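Filed under: Storage & Framing > Assembly help > Solved

We use cookies to remember your login and open tickets. Accept all | Manage settings

Ticket 136 - White frame rocks on finished floor, blue grip turns in the hand
Opened by: Parisa Mohammadi
Product: Omwood upright frame, white
Assigned to: Ariel Yap

Parisa, 9:10 am
Frame went up in June and was fine for a couple of weeks. Now it rocks if you lean on the centre post. The floor is smooth with no joins or mats under the feet. Separate problem, same order: the blue grip has started to turn when you squeeze it. I've wiped it down with a dry cloth and it made no difference.
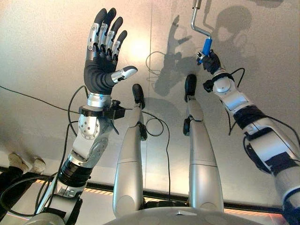
Blue grip in use, with the floor finish behind.

Ariel, 10:25 am
Thanks Parisa. Two questions. Does it rock front to back or side to side? And did you tighten the feet before or after the cross pieces went in?

Parisa, 11:40 am
Side to side. Feet first, then the cross pieces. Ardalan Mousavi put it together and he followed the sheet.

Ariel, 1:05 pm
The older sheet has those steps in the wrong order. Please try this:

1. Take everything off the frame.
2. Back off all 8 foot bolts by 2 turns.
3. Push the centre post upright and check it with a level.
4. Tighten the cross pieces, then the feet.

Don't use the groove in the post as your guide for plumb. Put the level on the flat face.

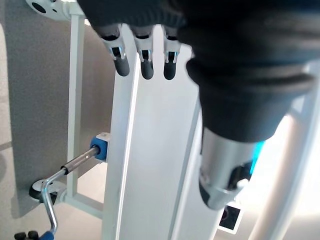
If it still moves after that, measure the gap under each foot with a feeler gauge and send me the numbers. We can post shims.

Parisa, 3:30 pm
Did the bolts. Much better - a small tick when you push hard, but no rocking. One foot had a gap under it and went down once the cross pieces were tight. Paint has a light scuff where the spanner slipped, my fault.

Ariel, 3:50 pm
Good. Touch-up paint is stocked by Mukedberg, ask for the frame white. For the grip, I've asked Homa Ahmadpour in parts to send a new sleeve. Don't glue the old one.

Parisa, 4:15 pm
Sleeve can go to the same address. Happy to close the frame part.

Status: Frame - solved. Grip - waiting on part.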